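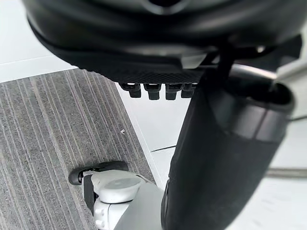
3. Method

We checked the height adjustment on 24 office chairs in the Villinora study rooms, with the model numbers copied from the list Seema Rajput gave us. Each chair was raised fully, loaded and left for 2 hours – Yufang measured seat height before and after. Tarık noted any side play in the column.

Two chairs had to be left out, as their levers would not return. The readings are in Table 2, in millimetres.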